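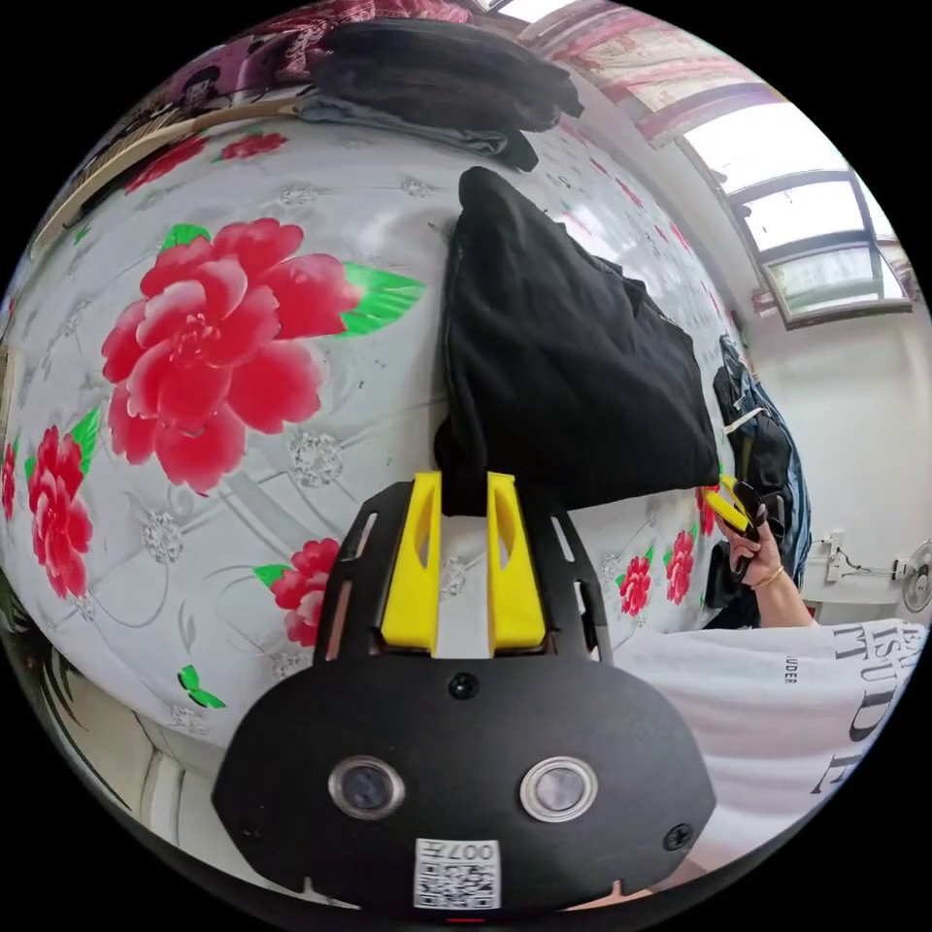
4.2 Homework on a Bedspread

January 14, 2022
By the Drellier course staff, Juvthorpe

Figure 3. Hand-held grippers at work on dark clothing over a flowered bedsheet. The yellow fingers are against a folded black garment.

The September plan for the student project assumed that everyone would fold laundry on the same gray lab table, under the same lamp, with shirts bought in bulk. That plan lasted six class meetings. Students wanted the kits overnight, we wanted more recordings, and both sides claimed to have thought of it first. From then on each pair signed out two grippers and a charger, and folded whatever they owned on whatever surface they had.

The move changed the data in ways our proposal had not covered. Lab recordings are tidy and all look alike. Home recordings have peonies. A bedsheet such as the one in Figure 3, with large red flowers and green leaves on white, gives a tracker plenty to hold on to, and sessions over printed bedding lost position less often than sessions over our table, which we had picked for being plain. We have since stopped defending the table.

Dark clothes were a different matter. When a black garment lies near a stack of other dark folded things, as it does here, the edge that has to be pinched is hard to find, for the software and for a tired sophomore reviewing clips at the end of term. The labeling guide (Appendix B) at first asked for "the nearest visible hem." Two labelers given the same black clip often marked different folds, each quite sure. The guide now allows "hem not found," an answer that became popular at once.

In all, the class turned in 2163 recordings, of which 1380 passed the Ongart checker and went into the training set. Most rejects failed for dull reasons: a session stopped before the garment was set down, or a gripper was never calibrated. A smaller group failed because the folder gave up and used bare hands, a strategy we understand but cannot train on.

Grades were tied to the written report and to 40 accepted clips per pair. We do not recommend the second part. It produced a great many folded washcloths, the easiest item on the list, and a late rule limiting washcloths produced a great many folded pillowcases. Pairs who had spent their evenings on hooded sweatshirts pointed out, with some justice, that they had learned more and scored less. The next offering will weight clips by item, using the Ukex difficulty table with our own corrections for hoods and for anything black.

Results for policies trained on the home and lab portions separately are given in Section 5.

Juvthorpe Student Robotics Reports | Contact the editors | © 2022 Juvthorpe | Back to top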